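Ernside CP-8 Thermal Compound, Syringe

Product code: CP-8
Manufacturer: Ernside
Data last revised: 2020-12-28

CP-8 is a gray, silicone-based thermal compound for use between a processor and its heat sink. It does not conduct electricity and does not cure. The compound stays soft in service, so a heat sink can be removed for maintenance without prying.

The syringe has a screw cap and a flat plunger. A plastic spreader is supplied in the bag. One syringe is enough for about 8 desktop processors, depending on the size of the heat spreader and the method used.
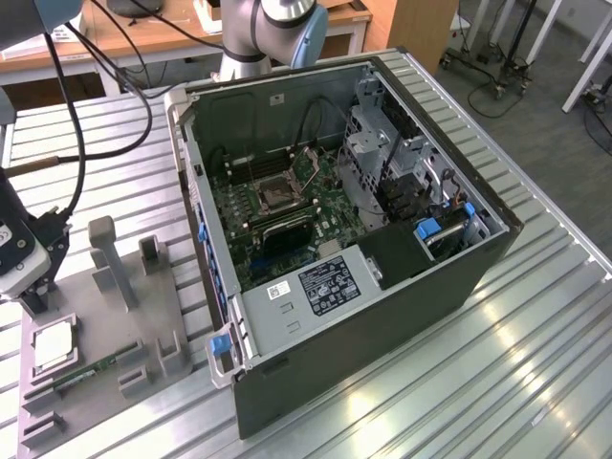 Old compound must be removed from both faces before a new layer is applied. Use a lint-free wipe and isopropyl alcohol, and let the faces dry fully. Do not scrape with metal tools – scratches in the base plate hold air and raise the contact temperature.

Apply a small amount to the center of the heat spreader after the processor is locked in place. Lower the heat sink straight down and tighten opposite screws in turn. If the heat sink is lifted after contact, clean both faces and start again.

Specifications
Color: gray
Base: silicone
Maximum service temperature: 155 °C
Electrical conduction: none
Storage: upright, capped, out of direct sun
Pack size: single syringe, or carton of 100

Compatible products
Taltar low-profile heat sinks
Dalleo tower heat sinks, except models shipped with a factory-applied pad

Remove any factory pad completely before using CP-8. Pad and compound should not be combined.

Cartons are sealed and cannot be split. Safety data sheets are included with carton orders and sent on request with single syringes.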